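Wondo Institute for Applied Robotics
Home | Research | Opinion | Events | Contact

This site uses cookies to measure readership. By continuing to browse, you accept their use. Manage settings

The Case for Keeping the Ordinary Attempts
Opinion. August 31, 2021

Discussions of robot learning tend to concentrate on the size of a collection. A program reports the number of demonstrations it holds, and a larger number is taken as evidence of a better program. It is the view of this office that the figure, given alone, says little. A collection of 800 demonstrations recorded on one bench, under one lamp, with one object placed on the same mark each time, may teach a system less than 300 recorded in furnished rooms by operators who were free to do the work as they saw fit.

The Okley household collection was planned on this principle. Its task list contains 17 domestic activities, among them folding towels, clearing a counter and putting footwear on a rack or taking it off. None of these would impress a visitor. They were chosen for being common, and for the many acceptable ways in which each can be done. Slippers may be taken singly or as a pair, by the heel or by the strap. An operator who is told exactly how to grasp them will produce clean data and a narrow system.

There is a respectable argument on the other side. Variation is expensive. Two operators who approach a shelf differently give the learning system two answers to the same question, and early models trained on such material often hesitate between them. The Balogh protocol, which this institute followed for its first collections, dealt with the difficulty by prescribing the approach, the grip and the order of movements. Training went quickly and the results on the prescribed tasks were good. They fell away once a rack was turned or a chair was moved. We consider that a poor exchange, and we would advise programs now drafting their protocols to budget for the slower course.

A second question concerns what should be discarded. It is common practice to trim each recording to the part in which the hand is in contact with an object. The remainder is treated as waste: the approach, the pause, the open hand over the floor. Yet a robot in a home will spend much of its day in exactly those states. It must know how to carry an idle hand past furniture, and where to hold one arm while the other is occupied. A system that has seen only grasps has no good example of waiting. Our present rule is to keep the full recording from every camera, and to mark the segments in place of cutting them. Storage costs have risen as a result, and the labeling team has asked, with reason, for a simpler set of marks. The Jorkis annotation tool will be revised in September to meet that request.

Views from the head and from the hand should also be kept together. Each leaves out a good deal that the other supplies, and a collection that retains only the more legible of the two has made a decision on behalf of every later user.

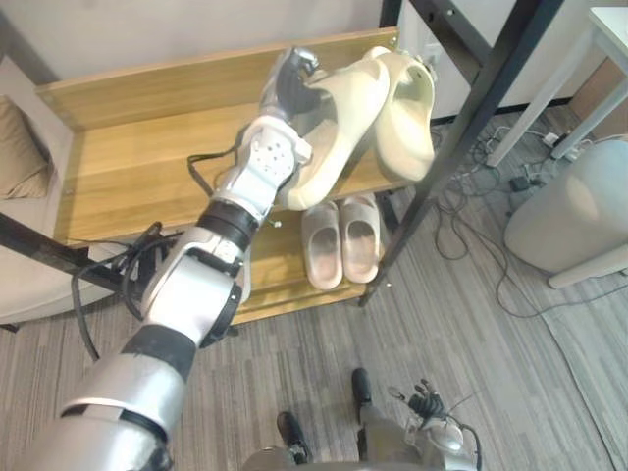
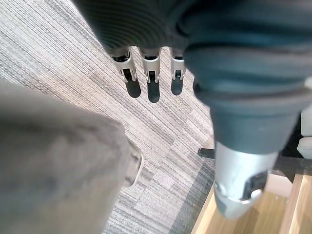 Okley household collection, footwear task. First picture: head view, with a pair of slides held above the upper shelf. Second picture: hand view, with three fingers open over the carpet.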